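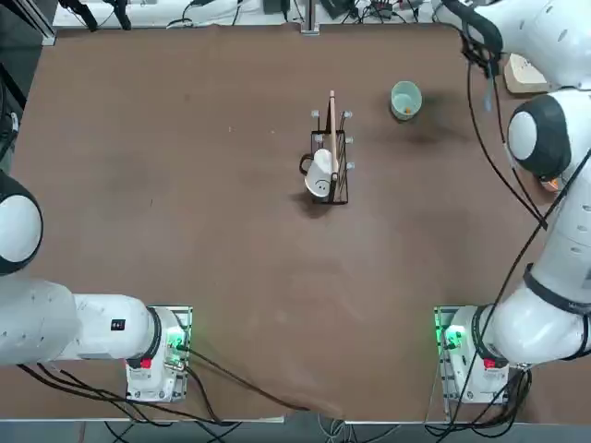 The two white arms at the Skolach robot club, with the black wire rack between them.

How do you teach a robot to put away a mug?

Putting a mug in a rack is easy for you. You have done it so many times that you don't think about it. A robot arm has never done it before, so someone has to work out every part of the job.

The students in the Skolach robot club picked this job for their project. They are in 6th grade, and their coach is Nélida Palma. They will show their work at the Eltby school fair in December.

What is a robot arm?

A robot arm is a machine with parts that bend, a bit like your shoulder, elbow and wrist. The places where it bends are called joints. A motor in each joint turns it. Cables carry power to the motors and messages from the computer.

The club uses two arms, fixed to the table so they can't tip over. Look at the bottom of each arm. There is a green light and a red button on the base.

How does it learn?

The club teaches by showing. A student guides the arms through the whole job while the computer saves how every joint moves. One try is called a demonstration. Then the student moves the mug to a new spot and does it again.

Why so many times? If the robot only ever saw the mug in one place, it would reach for that place even when the mug was somewhere else. The club's plan was to save 200 demonstrations. They ended up with 243 -- some were too messy to keep.

What is hard about it?

Mugs are smooth and round, and they have a handle on just one side. A rack has thin bars that a handle can bump into. Kenza Ait Ali, who is on the team, says the handle gave them the most trouble. "If you come in at the wrong angle, it hits the rack and you have to start over," she says.

The team also tries other things, like a pale green cup. A cup with a different shape may have to be held in a different way.

Words to know

Joint: a place where a robot arm bends or turns.
Base: the bottom part that holds the arm in place.
Demonstration: one full try that the robot learns from.

Try it at home

Put a plastic cup on a table. Ask a friend to close their eyes, and tell them how to pick it up using only words like "left," "down" and "close your hand." Then move the cup and try again.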